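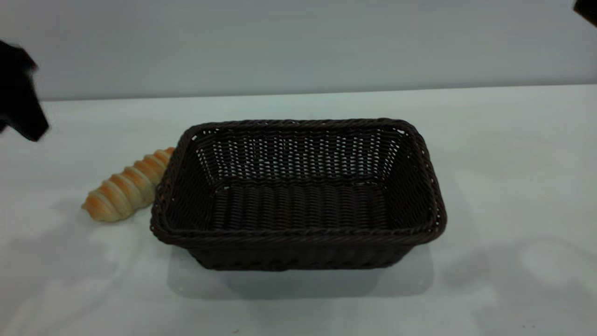 From: Carmela Iglesias
To: Bednárik cell users list
Subject: Re: left arm landing short since the pad change
December 6, 2022

Hi Ctibor, hi all,

Had the same thing on our cell at Ircombe in April, so I'll tell you what we did and you can pinch whatever's useful.

On Ctibor's message:

> We put new finger pads on the left arm and now it comes down
> short of the bread roll every time, always on the side away
> from the basket. Right arm is fine. I've redone the table
> calibration twice and it made no difference. Do I need to
> take the gripper off again? Oldřich thinks it's the camera.
> Ctibor Bartoš, Zungate

I wouldn't take it off yet. If the right arm is happy with the same camera then I doubt it's the camera (sorry Oldřich!). My money's on the tool offset. The new pads are thicker than the old ones, and the table calibration doesn't touch that number at all, so you could redo it all afternoon and get the same answer. Go into the left arm's tool page and see what's in there. Ours still said 158 and it should have been a good bit more once the pads were on.

Then check the screws. There are four behind the finger mount and two of ours had backed out enough to let the finger lean. You won't see it by looking – hold the tip and give it a gentle wiggle with the arm powered down. We did ours up again with a dab of the blue threadlock and they've stayed put.

After that I'd slow the approach right down. We run at 450 normally and I dropped it to 13 for the first few goes with my hand on the stop button. Very dull to watch, but you get plenty of time to see where the tip is heading. Put the roll close up against the left side of the basket, as that's where a bad offset shows up worst, what with the rim being right there. If it clears the rim at that speed, bring it back up in steps.

One thing I got wrong – I saved the new offset on the screen and not to the controller, so it was gone after the next restart and I spent a morning blaming poor Dušan. Save it in both places.

Oľga, do you still have the pad sheet from Memville? I've lost mine and it had the thicknesses on it. Also are we still meant to be changing pads at 1500 cycles or did that get moved? Ours look worn well before then.

Let us know how you get on, Ctibor. I'm in till five if you want to ring.

Carmela

Last updated: December 2022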